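Small Things We Keep: A Survey of Storage Habits in Student Rooms

Project report, second semester

1. Introduction

In our course on consumer behavior we had to choose a topic from daily life. I chose the small objects which students keep in their rooms, for example hair clips, badges, coins and keys. Such objects are cheap, but people lose them often and then buy them again. I wanted to know where students put these objects, and how much time they spend looking for them.

2. Method

The questionnaire was given to students of two residences, Ruddock and Wetar, in November. It had 12 questions and could be filled in within a few minutes. We received 607 answers. Six of them were empty or had only the first page, and these were removed before the analysis.

After the questionnaire I made short interviews with 12 students. Each student was asked to show the place where the small things are kept and to explain how this place was chosen. The interviews were done in the evening, when most people are at home.

3. Results

The most common answer to the question "Where do you put small things at night?" was the desk. The second was an open box or a dish. Closed drawers came only in third place, although all rooms in both residences have them. Several students wrote that a thing in a drawer is a thing they forget.

Hair accessories were named most often as lost objects, before pens and keys. In 60 answers the student had bought the same kind of hair clip again in the same semester. Badges and pins were lost less often. I think this is because they have a memory connected with them – a trip, a club or a friend – and the owner takes more care.

In the interviews I saw that an open box does not keep everything inside. Things are put next to it when the owner is tired or in a hurry, and slowly the place around the box becomes part of the storage.

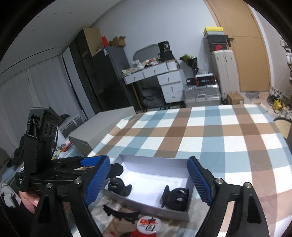 Fig. 1. Claw hair clips in a shallow open box, with a further hair clip and a round badge in front of it.

4. Discussion

The answers come from two residences only, so they can not be used for all students. Also, people do not remember well how often they lose something. A diary of two weeks would give better numbers, and I would use it if I did the project again.

The question about buying again should also ask for the price, which I forgot to include.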